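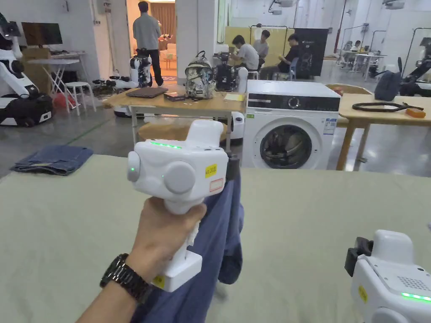 Hamstead laundry room reopens with folding table and free clothing shelf

The shared laundry room at the Hamstead apartments is open again after being closed for most of January. Residents can use it from 7 a.m. to 9 p.m., and the last load should go in by 8 p.m.

The work was paid for by the building's tenants' association, which set aside $2,000 from last year's rummage sale and a small grant from the Mthembu Fund. Most of the money went to new drain lines and a section of floor that had been patched too many times. What was left bought a front-loading washing machine and the material for a large folding table with a fabric top.

The table is the part residents had asked for. In a survey last fall, the most common complaint after the broken drain was that there was no flat surface big enough for a bedsheet. People had been folding on top of the machines or carrying damp armloads back upstairs. The new table is wide enough for two people to work side by side, and the cover is stretched tight so that shirts and jeans can be smoothed out by hand. It is not an ironing surface. Irons should stay on the ironing board in the hall closet, as the cover will scorch.

The washing machine takes a load of up to 20 pounds. A wash costs the same as before, and the old tokens from Dimport still work. Anyone who has tokens from before the office moved to cards can keep using them until they run out. The office will no longer sell new ones.

Residents are asked to use less detergent than they may be used to. Front loaders need only a small amount, and too much soap was one of the things the plumber found in the old drain. Two tablespoons is enough for a normal load. Please leave the door open a few inches when you are done, and wipe the rubber seal if there is lint on it.

The room will also be the sorting point for the clothing exchange, which used to run out of the Zarkivlow Street church hall. The exchange handled more than 1,000 pieces of clothing last year, mostly children's wear, jeans and winter coats. The hall is now used for after-school classes, and the group had been looking for a place with a washer close by.

Clothes for the exchange can be dropped off in the blue bin by the mail room. They should be clean if possible, but items that need a wash will be accepted. The sorters wash what needs it, check zippers and buttons, fold everything and put it out by size. Jeans are folded in half lengthwise and then in thirds, with the size tag facing out. Sweatshirts and jackets are folded with the sleeves in. Anything with a broken zipper goes in a separate bag for the mending group, which meets in the second-floor lounge.

The exchange cannot take underwear, single socks, pillows or anything with mildew. Shoes are fine if they come as a pair and are tied together.

Sorting takes place in the morning, from 9 a.m. to 11 a.m., on days posted on the laundry room door. The table is reserved for the exchange during those hours. The washer stays open to everyone, although there may be a load of donated clothes ahead of you. Up to 6 people can help at one time. A sign-up sheet is on the board next to the light switch, and no experience is needed.

Clothing that has been on the shelf for a month will be bagged and sent to the county thrift store. Residents may take as much as they can use before then, and nothing needs to be signed for.

A few smaller changes were made while the room was closed. The overhead light is now on a timer and will switch off after an hour, so press the button again if you are staying longer. The lost and found has moved out of the laundry room to the front office. It currently includes a child's raincoat, several pillowcases and a set of keys on a red cord.

Clothes left in the washer for more than half an hour after the cycle ends may be moved to a basket by the next person. The association asks that nobody put wet laundry on the folding table, as the fabric takes a long time to dry.

A second washer is planned for the spring if the next rummage sale brings in enough. The sale will be held in the courtyard, and tables can be reserved through the office starting in March. Questions about the laundry room or the exchange can be left in the association's mailbox on the ground floor.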